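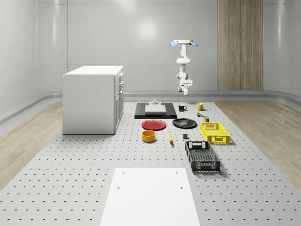 Michalík

Figure 1. Rendered room with pale gray walls and a white cabinet.

3.2 Wall color and room size

We asked 300 tenants in Kakdale to guess the floor area of their main room. Tenants with pale walls (Figure 1 has a similar gray) guessed high more often than those with dark walls. White furniture had a weaker effect - it showed only in the 110 smaller homes. We left out 26 replies with no wall color given.

Comments (2)
"Did ceiling height matter?"
"Our place in Josham is dark green and feels tiny."

Related
Window size and rent in Unar
Paint choices in shared housing

This site uses cookies. Accept | Settings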